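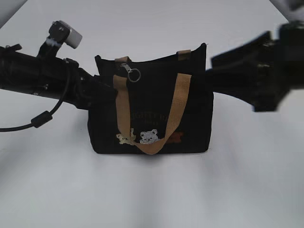
What does a robot need in order to handle something that changes shape when it is touched? According to the software firm Dusotton, it needs a planner that expects its own plan to go out of date, and a perception program that says so early enough for the arms to do something about it.

The company, which is based in Cirkthorpe, released the second version of its two-arm control package on 2018-01-08. The package is called Bernow and is meant for laboratories and small factories that already own a pair of arms and want them to work on the same item. The first version came out last April and dealt only with rigid goods such as cartons and trays.

Bags, pouches and folded cloth are the main addition. A carton can be measured once and then treated as fixed until it is put down. A fabric bag sags when one side is lifted, its rim closes up, and a strap can slide across the place where the fingers were due to land. In the first version any of these would normally end in a stopped job and a message on the operator's screen.

Bernow now keeps a loose model of the item, made up of patches of surface joined by links that can stretch and bend. The model is corrected as new camera views come in. Each planned grasp is tied to a patch and moves with it, so a grasp near the top edge of a bag stays near the top edge when the fabric folds over. If a patch has been out of view for too long, the grasp tied to it is dropped and the planner picks another.

Straps and handles are modelled separately, as chains of short pieces lying on or above the main body. Dusotton said this was the part of the work that took longest. Earlier test builds often took a handle lying flat against a bag for a printed stripe, and closed the fingers on both the handle and the cloth behind it. The new version compares views from the table camera with those from sensors on the arms before it decides which layer it is looking at. Users who have only a table camera can still run it, but the handle model is switched off.

The way the two arms share the work has also changed. Bernow used to plan a full path for one arm and then fit the other around it, which tended to leave the second arm waiting. The two paths are now planned together over a short stretch of time and replanned 5 times a second. If the arms come closer to each other than the set limit, both slow down. The limit can be changed by the user, though not to zero.

Cables are included in the collision check for the first time. The user enters the length of each cable and the point where it leaves the arm, and the program sets aside a space for it that grows and shrinks as the arm moves. The company described the method as cautious and said it will sometimes turn down a movement that would have been safe.

A logging tool comes with the release. It records camera views, joint positions and the planner's choices on a single clock, and lets the user step back from a failed grasp to the point where the model and the camera began to disagree. Notes can be attached to any moment in the log. Files from the first version will open in the new tool, but without the planner's choices, which were not saved at the time.

Altıntaş, a maker of packing equipment, has been trying the package since before its release. It ran 100 lifts with soft shopping bags on one pair of arms and passed the logs to Dusotton. The two companies have not published a success rate. Dusotton said most of the faults that were reported came from bags with a shiny lining, which the depth sensors read badly, and that these remain a weak point.

Opening a zip and turning a bag inside out are not supported. Clear plastic bags are not supported either, and the manual advises against items that hang over the edge of the table.

The new version works with the same arm drivers as before. Settings files have to be converted, and a small program for this is supplied. Anyone with a current licence can install the update at no extra charge, and the first version will receive fixes for another 3 years.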